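Walk the Skovden Trail With Us and Complain in Writing

4 min read

Moline is looking for walkers. We publish small, stubborn guidebooks to places that the bigger guidebooks cover in a sidebar, and our next one is the Skovden Trail: 231 miles of farm track, river path, old rail bed and one long stretch beside a highway that we've been told has "character." We need people to walk it before we print anything about it.

You'd be on foot in November. We know. Everybody writes up Skovden in June, when the ferries run on time and the bakeries are open, and then readers turn up in the fall with our competitors' books in hand and find a locked door and a dog. We'd like our book to be the one that mentions the dog.

The trail is split into five sections, and each section gets a pair of walkers. You don't have to bring your own partner. If you come alone we'll match you with somebody who walks at a similar speed, which in our experience matters a lot more than having anything in common. Solo travelers are very welcome, first-timers too. If you've only ever been on bus tours, we'd like to hear what you make of a stile.

What you'd do all day is walk, eat, sleep in the places we plan to list, and keep notes. The notes are the job. We want to know where the signs stop, which hostel has hot water after 9 p.m., whether the Carano crossing is as bad as its reputation, and how you felt about the town where you had to wait for the bus. "Nice" is not a note. "Soup was fine, owner wouldn't let us dry our socks" is a note.

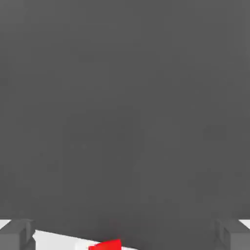 You'd hand in your notes every evening by phone, typed or spoken, and we don't mind the spelling. Where there's no signal, write them on paper and send them when you get back to civilization, or at least to Weerakoon, which has a library with a working radiator.

A word on safety, as your mother will ask. Most of the trail runs through quiet country where the main hazard is being invited in for a third cup of coffee. The upper part of section 2 is another matter. It crosses open moor, the weather comes in sideways, and we only put people there who have done winter hiking before and can read a map made of paper. If that isn't you, say so on the form and you'll get a valley.

What we pay for: your travel to the start and home again, every night's lodging, and a food allowance of 89 dollars a day, which will buy you dinner anywhere on the route and two dinners in most of it. There's also a flat fee when your notes are in. It won't change your life. You keep the rain jacket.

What we don't pay for: boots, bar tabs, or the taxi you take when you've had enough. (Take the taxi, though. Then write down where you were standing when you called it. That's useful.)

You should be over 21, able to walk up to 15 miles a day with a pack for several days running, and willing to share a room with someone who may snore. A second language is handy. Good humor before breakfast is handier, and much rarer among the people who apply.

We're not looking for influencers. If you have a following, that's fine, but please leave it at home until the book is out.

To apply, send us one page about a trip that went wrong and what you ate during it. Skip the résumé. Tell us which weeks you're free, what kind of ground you're used to, and anything you flatly refuse to do. Put "Skovden walkers" in the subject line and use the contact form on the Moline site. We read everything and answer everybody, usually within two weeks, a bit slower if one of us is out on a trail – and one of us usually is.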